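Studon Two-Handed Bench
Set-up guide for demonstrators

Section 5: Tabletop demonstration for visitors

5.1 Scope

This section covers the table, the objects and the running order for the open day in June. It applies to the bench at the Dravville site. Start-up, homing and emergency stop are covered in Section 2 and must be completed first. The demonstrator on duty is responsible for everything in this section, including resetting the table between groups.

A group is limited to 15 visitors. One run lasts 7 minutes, questions included.

5.2 Before the first group

1. Wipe the tabletop with a dry cloth. Do not use spray polish, as it increases glare and upsets the head camera.

2. Draw the black backdrop behind the table. Check that no daylight shows at either end.

3. Turn on the overhead lights and leave them on for 5 minutes before opening the camera view. A small bright spot on the far part of the table is normal.

4. Stand the mug towards the back of the table, on the left as the robot faces it, with the handle turned to the right. The mug is not handled in this routine. It gives visitors a sense of scale and gives the operator a fixed reference.

5. Place the lavender plate near the middle of the table.

6. Place the two striped pumpkin pieces according to the position sheet for the run you have chosen. Use only the pieces supplied in the Anozie box. Similar items bought elsewhere differ in weight.

Note: Positions are set by eye against the pale grid lines on the tabletop. A piece placed one full tile out of position will not be picked up reliably.

5.3 Checking the hands

7. Bring both hands over the table at the slowest speed setting. The left hand enters from the lower left of the head view and the right hand from the lower right.

8. Confirm that the cable beside the left forearm is free to move and is not trapped under the housing.

9. With one piece on the plate, bring the left index finger up to the side of the piece and hold.

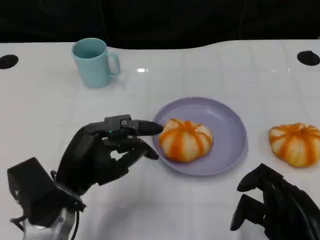
Figure 5-1. Left index finger close to the piece on the plate; second piece on the table to the right.

10. Look for the small green light near the knuckles of the left hand. If it is out, stop and call Faizal Nasution or Aiman Kwok. Do not restart the hand yourself.

Caution: Keep your own hands off the table while either robot hand is over it. Force is limited to the value set at commissioning, but the fingers close quickly.

11. Withdraw the left hand and clear the plate by hand only after the arms are parked.

5.4 Running the demonstration

12. Ask visitors to stand behind the floor line. The line is 200 cm from the bench and must not be moved forward for small groups.

13. Announce the run and start the operator session. Soledad Maldonado operates in the morning and Ikhsan Wuisan in the afternoon.

14. For the left-hand run, the plate starts empty. One piece lies to the right of the plate and the other is within reach of the left hand, nearer the robot. Check the head view before allowing the fingers to close.

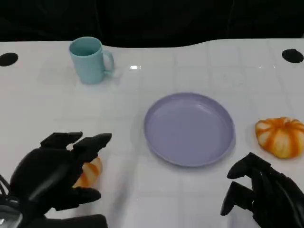
15. Allow one attempt at the grasp. If the piece slips, say so, park the arms and reset – visitors are usually content to see a second try.

16. End the session and wait for the parked signal before taking questions.

Note: Questions about purchase or hire go to Aiman Ong at the Ekivdale office. Demonstrators should not quote prices or delivery times.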